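Against the sharing plate
2018-05-03
By the Imville food desk

I have nothing against sharing. I share a bus, a wall and a cold. What I won't share, at 29 pounds a head, is a single scallop cut into four by a stranger with a fork.

Divach, the new place on the harbour, has 26 small dishes and no large ones. "Everything comes when it's ready," the waiter told us, which used to be called bad timing. The beans came first. The bread for the beans came with the pudding.
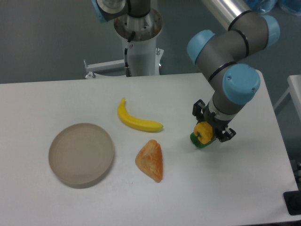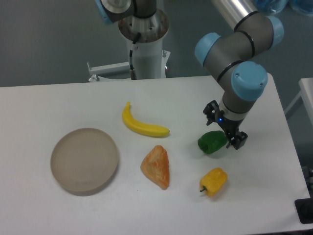

A plate, a banana and a table. 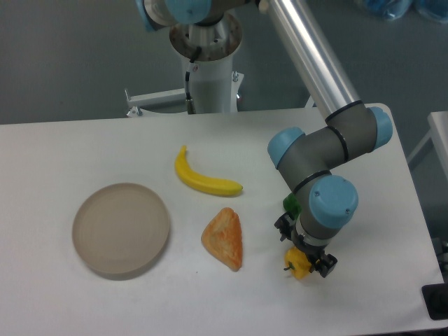
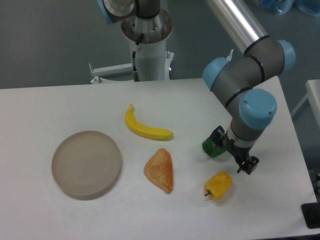
So who gets the last one? Whoever is least well brought up, while the others say how full they are.

My own rule is simple. If a dish is meant for four people, it should divide by four -- five prawns is a quarrel with lemon on it. Karaki, up the hill, still gives each diner a dinner. It is always half empty, and I always get a table.

Comments (3)

marrowfat: Went to Divach in May. Had chips on the way home.

Tilly_B: You're just slow. Eat faster.

oldspoon: Karaki does a very good pie -- please stop telling people.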